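# Booking a school visit at Prustetside, part two

Part one covered the booking form. Since then the museum has changed how it assigns sessions, so most of what I wrote in November needs correcting.

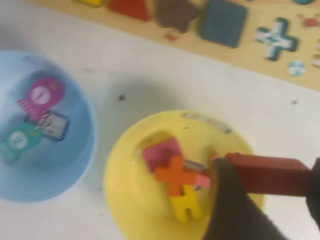
## Session slots

The old system gave each school a half day. The new one divides the morning into blocks, and each block belongs to one gallery. A class that wants both the river gallery and the rock store needs two blocks, booked separately. The form doesn't link them. Tsung-han Shek booked the second block first and ended up with a gap of an hour between them, which the front desk could not close.

Enter the class size as students only. Adults go in the second field. If you put the total in the first field, the form applies the wrong group limit and sends you to the waiting list.

The last block starts at 1:30 p.m. Buses have to clear the turnaround before then, so a class in that block must be dropped off early and will wait in the lobby.

## Guided or self-led

Self-led visits use a printed trail with 7 stations. Station 5 is the sediment column, and it takes longer than the rest put together. I would start there and go around backward. The trail sheet refers to drawer 173 in the rock store; the drawers were renumbered and the label on the cabinet is the one to trust.

Guided visits are led by Lefteris Tsolakis or Shona Niven. The content is the same. Shona leaves more time for questions, and her groups tend to skip the short film at the end.

Grade 6 is the lowest grade the guided program accepts. Younger classes get the self-led trail with a shorter sheet, on request.

## Before the visit

The teacher packet is a PDF, and the map in it is the old one. The coat racks have moved to the other side of the entrance, next to the restrooms. Lunch space can't be reserved through the form. Email the education desk, give the block number, and wait for a reply before telling parents anything.

I haven't tried the Lustevlow site under the new system. Yao-tsung Chien is taking a class there next term, and I will add the details to this post when I have them.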